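Section 4: Setting Up Your Refurbished Tower at Home

Applies to all Sketon refurbished towers sold or loaned through the Drallerdale depot. If you have the Uvari mini unit, it has its own booklet, which is thinner and contains fewer warnings. Last revised August 3, 2021.

4.1 Before you unpack

Choose where the computer is going to live before you take it out of the box. People tend to unpack first and end up with a tower on the kitchen bench for a fortnight, sharing its air intake with the toaster.

You will need:
a flat, hard surface that will take the weight
a power point you can reach without moving the fridge
a monitor, with its own power lead
a keyboard and mouse
the yellow envelope from the box (do not recycle the yellow envelope)

CAUTION: Carpet is not a hard surface. Neither is a doona. The vents need 10 centimetres of clear space at the back.

The machines we refurbish come mostly from offices and schools, so expect the odd scuff and the ghost of an asset sticker. Every one is opened and cleaned at the depot before it gets anywhere near a box.

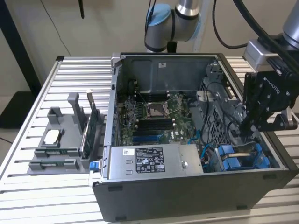
4.2 Connecting the cables

1. Leave everything switched off at the wall.
2. Plug the monitor into the tower. The video plug only fits one way up. If you are using force, stop, turn it over and try again.
3. Tighten the thumbscrews on the video plug if it has them. Finger tight will do.
4. Plug in the keyboard and mouse. Any USB port will do, but the back ones keep the leads out of the biscuits.
5. Plug the network cable into the port that looks like an oversized phone socket. It should click.
6. Plug the power leads into the tower and the monitor, and then into the wall. Switch on at the wall last.

NOTE: Some towers have two sets of video ports, one near the top and one lower down. If yours has a strip of red tape over one set, use the other. Please leave the tape alone. It is load-bearing in the sense that Nigel Crabtree put it there and he will ask.

NOTE: A power board is fine. A power board plugged into another power board, plugged into the extension lead from the Christmas lights, is not fine, and we have seen the photos.

4.3 First start

1. Turn on the monitor.
2. Press the power button on the front of the tower once. Holding it down turns the machine off again, which a good many people discover the long way.
3. Wait. The first start is slow and may include a black screen lasting long enough to make a cup of tea. Make the tea.
4. When the welcome screen appears, choose your language, time zone and keyboard. Pick English (Australia) unless you want to spend the next few years arguing with the spell checker about colour.
5. Enter the 16-character code from the yellow envelope. There are no letter O's in the code, only zeros.
6. Make up a password. Write it down somewhere sensible. The underside of the keyboard is not somewhere sensible, however clever it felt.

If you see error 164, the keyboard wasn't found. Check that it's plugged in and start again. If you see error 267, ring the depot and don't press anything else, particularly not F10.

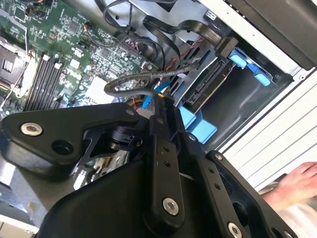 4.4 Updates

Your tower left us up to date in July, or whenever the tag on the box says. There will be updates regardless.

1. Open Settings and choose Updates.
2. Select Check now.
3. Leave the machine on until it says it has finished. The percentage counter is decorative and may sit on the same number for half an hour.
4. Restart when asked.
5. Repeat until there is nothing left to install. Two rounds is usual.

If you're on the Lukumay rural plan, do this after 10 pm, when downloads don't come off your monthly allowance. A full set of updates can be more than 200 megabytes and occasionally a great deal bigger.

CAUTION: Don't switch off at the wall during an update. If the power goes out by itself, that's between you and the electricity company, but ring us if the machine won't start afterwards.
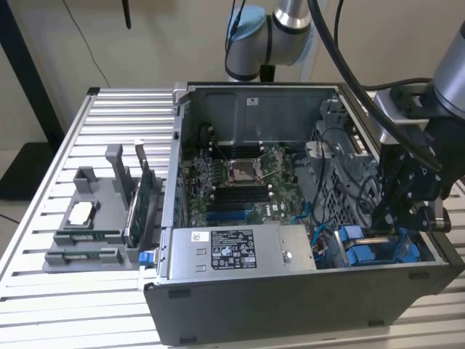

4.5 Looking after it

Dust the vents every couple of months with a dry paintbrush. Unplug the tower first. Do not use the vacuum cleaner, furniture polish or a damp Chux.

Leave the side panel on. Opening the case ends the warranty, and we can tell by the seal on the rear screw. If something rattles, bring it in and we'll have a look while you wait, provided you are a patient sort of person.

When you do bring it back, bring the tower only. We don't need the monitor, the mouse mat or the desk. The power lead is optional, but label it if you'd like it returned, as we have a drawer of them and they all look alike.

For printers, see Section 5. Allow an afternoon.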